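Buy the seat before the arm

When Fosia set out to automate part of its tableware line in Murkwood, the first capital request listed one robot arm, one hand and a safety enclosure. Touran Alipour, who manages plant engineering, sent it back. The request had no line for simulation, none for integration labour and none for spares.

The revised version ran to 143 pages and split the spend into 6 stages, with payment on each released only after sign-off. Stage one was software: a Skiteo simulation licence, a workstation and 344 hours of Rostam Pakzad's time.

Pakzad's view is that the hand is where most budgets go wrong. Reach and payload can be read off a data sheet. Finger clearance around a cup that is already sitting in a bowl cannot, and a hand chosen on catalogue figures may have to be replaced after the cell is built.

His team wrote up to 451 test cases, varying the position of the cup and the angle of approach. Each was run against every hand on the shortlist before a quote was requested.

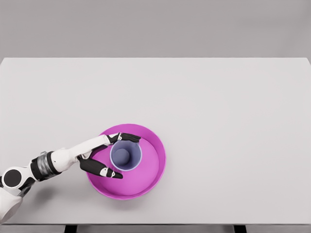 Simulation has limits that belong in the budget as well. Friction values are estimates, and glaze varies between batches. Alipour carries a contingency line for physical trials and will not let it be traded against hardware.

Simin Ghasemi in finance asked for one further change – maintenance labour moved from the operating budget into the project's first year. The purchase order for the arm is due to go out in April, with the hand ordered separately.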